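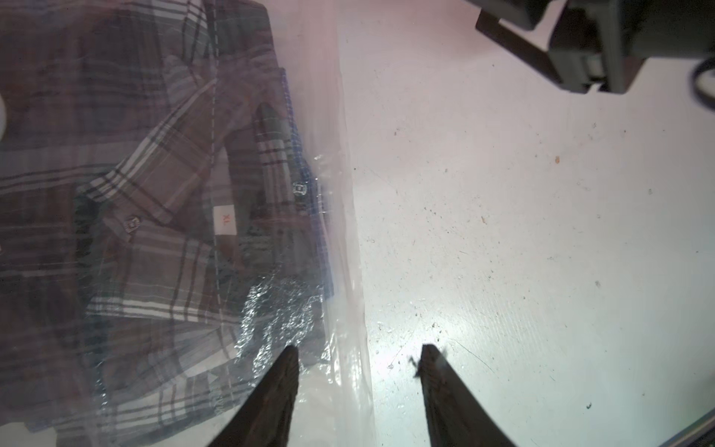
Lovholm Two-Arm Bench Cell
Garment handling and light packing

Supplied and supported by Hiladach

The Lovholm is a tabletop cell for handling folded clothing, returns and small soft goods. It is sold as a complete bench with two arms, frame, wall panels and control software. It suits a returns room, a small packing operation or a training bench. It is not meant for conveyor speeds, and if you need a steady output across three shifts you should look at our floor-standing Villalba line.

What is in the price

Two arms with two-finger grippers, on black mounting plates
Aluminium extrusion frame with a flat white top
Wall panels on three sides, printed or plain
Wrist cameras and one fixed camera
Control software with a 2 year licence
Delivery, assembly and one day of setting up on your site

What is not in the price

Computer and monitor
Guarding, if your risk assessment calls for it
Spare gripper fingers (sold in pairs)
Extra training days

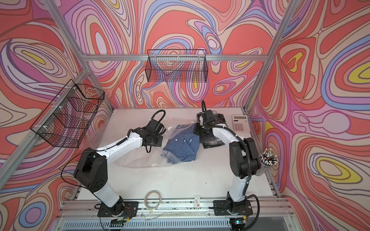 Bench space is the thing most buyers get wrong when they plan a cell. They allow for the arms and the job, then find they have left no room for the small items that people need at the same table. Go through those before you order. On a shirt bench you may want a roll of tape at the front between the arm bases, a calculator and a cup of pens in the back corner, and the garments and their bags still have to fit in the middle where both grippers can reach. Wire mesh baskets can be hung on the back wall and the side frame to save table area. The larger side basket projects over the work surface, so check that it clears the arm on that side in every position you plan to use.

Wall panels

Panels come in plain grey or a choice of printed patterns at the same price. Pick one before the frame is built, as changing panels later means taking off the top beam. We charge half a day's labour for it.

Bags and soft goods

Thin clear bags are slow work for any two-finger gripper. They crease, they catch the light, and the fingers can slide on them. If most of your stock arrives bagged, send us a box of it before you order. We run sample trials at our Nurnatgate workshop and send you the timings and the video, including the failed attempts. There is no charge for the first trial.

Planning your budget

Lead time is 9 weeks from deposit. The deposit is 70 per cent for first orders and the balance falls due on delivery. Allow money in the first year for finger pads, zip ties, replacement cables and a new table top if yours is in heavy use. White tops show scuffs and specks early on, and this makes no difference to how the cell runs.

Staff time is the larger cost. Someone has to lay out stock, clear jams and wipe down the top, and for the first month this will be most of a person's day.

Ordering

Quote part number 162 for the standard bench. Tell us your doorway width, the floor level and the nearest socket. Quotes are held until the end of October.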